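The White That Isn't White

Eamon Mac Carthaigh has painted the inside of houses for most of his working life, and he says the color that causes the most trouble is white. Customers pick it in a hurry, usually near the end of a job when the budget is thin, and then call him back in January when the days are short and the living room looks gray.

"They think they bought nothing," he said. "They bought a color. It just doesn't shout."

Mac Carthaigh works out of Mulligan, a two-van painting firm. The wall above his desk holds 50 whites on cards, each the size of a paperback. He moves them from window to window through the day. One called Hisum looks like cream at breakfast and like putty by late afternoon. Another, Flutus, stays cool until a lamp goes on, and then it turns faintly pink.

The differences come from small amounts of pigment. A base white is made with titanium dioxide, and the maker adds drops of black, yellow, red, blue or green. Customers rarely notice the drops on a card held against a white page. They notice them on 100 square feet of ceiling. 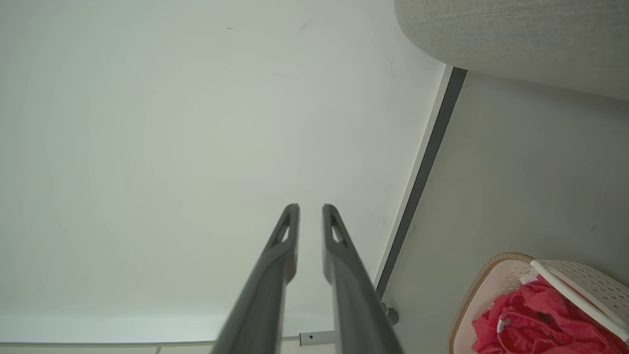 Green is the drop that gets argued over. Older painters used it to calm down rooms that got too much warm sun, and younger ones tend to avoid it for fear of the hospital look. Used lightly it does neither much harm nor much good until the surface is large, smooth and evenly lit. Then the faint mint-gray comes forward, and there is little on the surface to distract from it. Mac Carthaigh likes it in kitchens with red brick outside the window. He will not put it in a bathroom.

Tirta Sumampouw mixes paint at Laltomico, the store where Mulligan buys most of its stock. She keeps a notebook of every white that has come back across the counter. There were 13 last year. In eight of those cases the customer had tested the paint on one wall and then used it on the ceiling.

"A ceiling gets its light off the floor," she said. "If you have an orange floor, you have an orange ceiling. I ask about the floor first and people think I'm changing the subject."

Her advice is cheap to follow. Paint a large board with two coats, let it dry overnight, and hold it where the paint will go. Look at it in the morning, and again at night with the lamps on. Keep it away from the old color, which will make any new white look wrong.

Sheen matters too. Flat paint hides dents and patches but marks easily. Eggshell can be wiped, though it shows every roller line if the wall was not sanded well. Mac Carthaigh uses flat on ceilings and charges extra for anything shinier - mostly to cover the sanding.

His own house is painted a white he mixed from leftover cans years ago. He did not write down the recipe, and there is half a can left in the garage.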